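Changes to parcel pickup at Derine Street 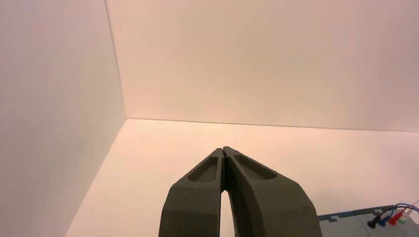
From Tue 1 July the parcel counter at Lirton will move from the front foyer to the side entrance on Derine Street. Opening hours stay the same on weekdays, but the counter will close at noon on Saturdays.

Parcels will be held for 21 days, up from the 14 we trialled in February. After that they go back to the sender. If you are going to be away for longer, fill in a hold form at the counter before you leave. The form covers up to 40 days and there is no charge.

You will need photo ID and the pickup code from your text message. Someone else can collect for you if they bring the code and a signed note. We can't release a parcel on a name alone.

Large items over 60 cm on any side are kept at the Daseck building, across the car park. Ring the bell at the roller door and allow a few minutes. Please don't park in front of it, as delivery trucks use that bay all morning.

Mailbox keys are still handled at the Tjoa office on the ground floor. Replacement keys take a week.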